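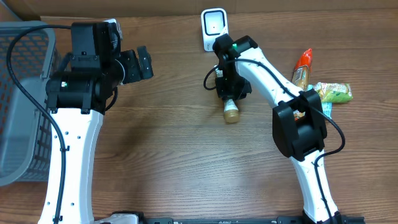 Kamley, December

Figure 3. Tabletop with horizontal grain, warm brown.

4. What people mean when they say "warm"

4.1 The trouble with the word

Anyone who has bought a table knows that wood comes in two colors, warm and cool, and that the salesperson will decide which one you are looking at. The trade has used these words for so long that asking for a definition is treated as bad manners. We asked anyway. The replies from showroom staff in Kamley and Stamitz ranged from "it has red in it" to "it makes you want to sit down," and one respondent simply pointed at a table and waited for us to leave.

Earlier work on the subject (reviewed in Section 2) treats warmth as a property of color alone. A board is measured, a number is produced, and the number is declared warm. We have no quarrel with the number. Our complaint is that people buying tables do not carry instruments, and that their judgments wander in ways the number does not predict. Grain is the obvious suspect. Brown with streaks running across it, as in Figure 3, tends to be called warm sooner and with more confidence than a plain brown of similar depth, even by people who have just told us that grain makes no difference to them.

4.2 Ratings

We collected 2361 ratings from 84 participants, who sat in a rented classroom in Stamitz and judged finished boards on a scale running from "cool" to "warm." The midpoint was labeled "neither," a choice we came to regret. Participants who were tired, hungry or married to another participant used it heavily. Sessions held before lunch were worse in this respect, and we have kept them in the analysis — leaving them out would have improved our results more than we felt we deserved.

Each board was shown in two positions, with the grain running left to right and then with the grain running away from the viewer. The order was shuffled. Participants were told they might see the same board twice, and several took this as a memory test and announced their successes aloud. The moderator, Tae-yang Shim, asked them to stop. They mostly did.

Boards with the grain running left to right were rated warmer than the same boards turned the other way. The difference was small but it showed up for oak, cherry and walnut alike. It vanished for maple, where the grain was faint enough that some participants could not tell which way it ran and resented being asked.

4.3 Finish

Two finishes were compared, an oil sold as Forkus and a water-based varnish sold as Moon. We expected the oil to win and it did. What we did not expect was that participants would rate the varnished boards as warmer once they had been allowed to touch them. Our best guess is that the oiled boards, which had been stored near a drafty window, were cold. This is a plain failure of method and we report it as such. The touch ratings are left out of everything that follows, apart from a brief appearance in Section 6, where they are useful as a warning.

4.4 Lighting

Lamps were kept at a fixed height above the boards, and the blinds were closed at 15 minutes before each session so that the room could settle. On one Monday the blinds jammed halfway. Ratings from that session run warmer than the rest, which will surprise no one who has seen late sun on a dining table. We repeated the session with the blinds shut and used the second set.

A reviewer of an earlier draft asked whether 300 boards would have been better than the number we used. They would have. They would also have needed a larger van. The boards we did use are listed by species and finish in the appendix, along with the full wording of the instructions and the one comment card we were able to read.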